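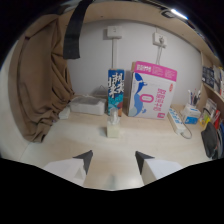

Handover Talks at Flomby House: Student Project Report
Submitted 10/20/26

Our project began with a fairly simple question, which was whether the staff at Flomby House, a residential care home with 77 beds, felt they knew enough about each resident when a shift started. We were lucky enough to be welcomed on to two floors, Clurkix and Flunater, and everyone there was more patient with us than we had any right to expect.

For 8 weeks we sat in on the morning and evening handovers and wrote down which topics came up – meals, sleep, mood, family visits and so on. By the end we had 2872 entries, far more than we had planned for, and typing them up took most of our study time.

Sleep and meals were mentioned at nearly every handover. Mood came up much less, and mostly on Clurkix, where the aides stay seated for the talk and seem to chat a bit longer. On Flunater the talk happens standing in the hallway, and it's easy to see how the smaller things get lost.

We used the Mbwambo checklist from our fall course to sort the entries. It has no place for family news, so we added one, and we'd suggest next year's group keep it.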